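Pre-lease walk-through, Gitness Street shopfront: checklist with comments

Last updated: August
4 min read
44 shares | 2 comments

Checked by Adom Ofori, on behalf of the tenants. The agent, Plindelard, supplied their own report, which ticked every box. I have gone through the same items and put down what I found.

1. Front door and exit path
Opens outward, clear to the footpath. The lock needs a key from the inside after hours. Plindelard calls this "standard". I'd call it a fail until there's a lever or thumb turn.

2. Rear exit
Passed, barely. The door sticks at the bottom and I had to shoulder it. "Seasonal swelling", according to the agent. Which season? Plane it.

3. Exit sign and emergency light
Sign is lit. Pressed the test button on the light and it went out well short of the time on the label. Not a pass, whatever the sticker says.

4. Fire extinguisher
One, by the kitchenette, bracket firm, gauge in the green. The service tag has punch marks so neat and evenly spaced that I'd like to see the invoice from Trosenum, who are meant to have done the work.

5. Switchboard
Safety switch trips on test. Two circuits are labelled "misc". Someone should find out what misc is before plugging in an oven.

6. Power points
All tested. One behind the counter is loose in the wall. The report lists it as repaired.

7. Hot water
Measured 56 degrees at the kitchenette tap. Too hot for a basin the public will use. Ask for a tempering valve and don't accept a warning sticker in its place.

8. Floor
Lino lifting near the back step. Trip hazard. A mat has been put over it, so now it's two trip hazards.

9. Fixtures left by the last tenant
Bandara shelving, said to hold up to 2000 kilos across the full run. No plate, no paperwork, and the wall fixings are short. Treat as unrated.

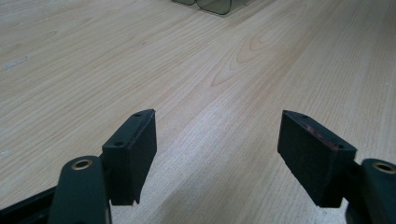
10. Ceiling
Brown ring over the storeroom, painted over once already. "Historic leak." I'll believe that after a week of rain.

11. Smoke alarm
Sounds when pressed. Date stamp is under a coat of paint. Replace it.

Result: not ready to sign. Items 1, 3, 7 and 9 to be fixed first, with receipts. I'll reinspect at 9 am on whatever morning Plindelard can find the key to the meter box.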